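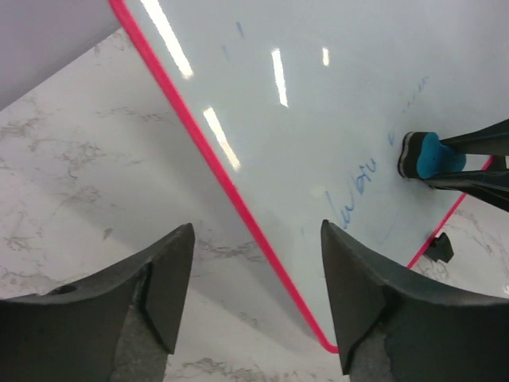
Draswood Eye Research Center
Corneal Tissue Laboratory
Laboratory Safety Inspection Checklist with Comments

Date of inspection: January 27, 2020
Areas covered: tissue receiving, cold storage, culture room, imaging room, corridor
Type of inspection: scheduled, with notice given to the laboratory

Ratings used: S (satisfactory), N (needs correction), R (repeat finding), NA (not applicable). Every N or R must be answered in writing by the laboratory. A comment entered next to an S rating is advisory and does not require a reply.

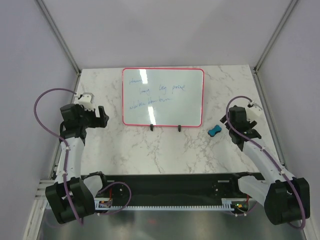
Faith Sang
Laboratory Safety Officer, Draswood Eye Research Center

Section A. Tissue receiving

A1. Donor tissue is checked against the shipping form before the container is opened. S
A2. The receiving log is complete and signed. N
Comment: Entries are legible, but the arrival time is missing from several lines on the current page. The log is the only record that connects the time of arrival with the time of placement in cold storage. Staff should enter the time when the container is accepted, and should leave no line to be completed later.
A3. Gloves, face protection and gowns are available at the point of use. S
A4. Damaged or leaking containers are set aside and labeled. NA
Comment: No damaged containers had been received during the review period. The written procedure was read and found to be current.
A5. A spill kit is present, sealed and within its expiration date. S

Section B. Cold storage

B1. Storage refrigerators are used for tissue and media only. S
B2. The temperature record is reviewed and initialed each working day. S
Comment: The record kept for the Mrema refrigerator is especially clear and may serve as a model for the other units.
B3. The high temperature alarm has been tested within the required period. R
Comment: This item was also cited in the July inspection. The alarm on the backup refrigerator sounds locally, but no test of the telephone alert has been recorded. The laboratory stated that the test was carried out and the form misplaced. A test without a form cannot be accepted as complete. Please repeat the test and send the signed form to the safety office.
B4. Expired preservation medium is removed from stock. N
Comment: 2 bottles past their date were found behind current stock on the lower shelf. They were discarded during the visit.
B5. Tissue released for research is stored apart from tissue under review. S

Section C. Culture room

C1. The biological safety cabinet carries a current certification label. S
C2. The front grille of the cabinet is clear of papers, wipes and pipette boxes. N
Comment: Materials were resting on the grille. This disturbs the air barrier that protects both the worker and the tissue. The supervisor corrected the matter at once and will raise it at the next laboratory meeting.
C3. Carbon dioxide cylinders are upright and secured by chain or strap. S
C4. Sharps containers are replaced before they pass the fill line. S
C5. Fixatives containing formaldehyde are handled only in the fume hood. S
Comment: The hood sash was at the marked height. Waste fixative was labeled with contents and start date.
C6. The eyewash station is reachable without obstruction and is flushed weekly. S
Comment: The tag is initialed through the current week. A stool stored nearby does not block access at present and should be kept where it is or moved farther off.

Section D. Imaging room

D1. Warning signs match the light sources in use. N
Comment: The door sign lists the 800 nm laser only. The 475 nm source installed on the Clonon microscope must be added. Visible blue light calls for different eyewear from near infrared light, and a person reading the present sign could choose the wrong pair.
D2. Protective eyewear is marked with wavelength and optical density. S
D3. Eyewear is free of scratches and stored in cases. S
D4. The door interlock stops the beam when the door is opened. S
Comment: Tested in the presence of the inspector.
D5. The training list for laser users is up to date. S 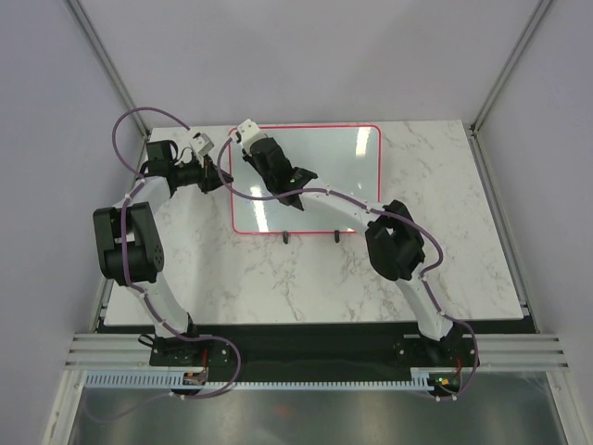
A reply received from the laboratory on D1 asks whether a temporary paper sign may be used until the printed one arrives from the Nelmont print shop, and adds that all users of the microscope have already been told in writing about the second source and the eyewear it requires. The reply also asks that the rating be changed to S once the paper sign is up.

Response of the safety office: A paper sign is acceptable if it lists both wavelengths, is covered in plastic and is fixed at eye level on the outside of the door. The rating will stand as recorded on the day of the visit. The correction will be entered in the follow-up column.

Section E. Corridor and general conditions

E1. Exits and exit routes are clear. S
E2. Fire extinguishers are mounted, charged and inspected. S
E3. Emergency telephone numbers are posted in each room. N
Comment: The list in the culture room, Room 54, shows a former extension for the duty supervisor. Replace it with the current list.
E4. Food and drink are kept out of laboratory areas. S
E5. Laboratory coats are removed before staff enter the break room. S

Follow-up

The laboratory is to return written answers for A2, B3, B4, C2, D1 and E3. Item B3, as a repeat finding, must be answered first and will be checked in person. Records of correction should be attached to this form and kept in the laboratory safety binder, with a copy sent to the safety office.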